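A Day's Work, Seven Seconds at a Time

Most of what Orla Breathnach collects is dull, and she wants it that way. Opening a drawer. Picking up a cup. Walking to the next room with both hands full. Her team at Tradetti needs 200 usable recordings of each task before the learning system gets to try it, and a usable recording is one where the hands never drop out of tracking.

The people doing the recording carry a gripper in each hand. The printed markers let the software work out where each one is, and a camera on the gripper sees what the jaws are about to touch. A second camera, at head height, looks down at both hands.

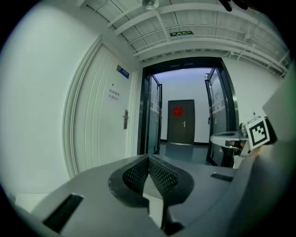
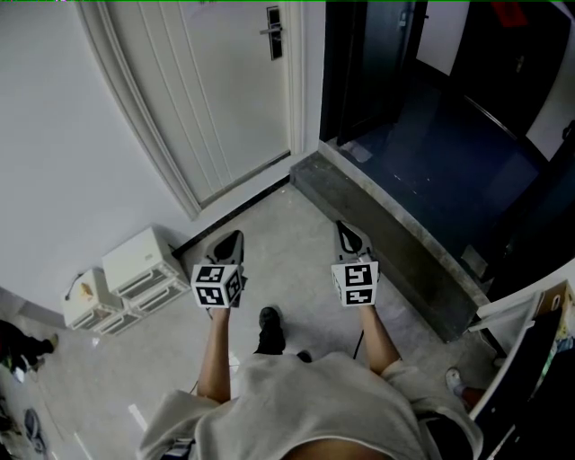 Huệ Từ trains the new collectors. She tells them to slow down, then to slow down again. On a first shift most people manage 20 good takes. Her own best is 116, on a Sunday, with a long break for lunch.

Doorways are the hard part. The light changes between rooms, people turn their wrists without thinking, and the tracking slips. Từ keeps the bad takes in a separate folder and goes through it with each collector at the end of the shift.

Breathnach would like more homes and fewer offices - kitchens most of all. "We have plenty of doors," she says. The next round starts in April, and the task list begins with folding towels.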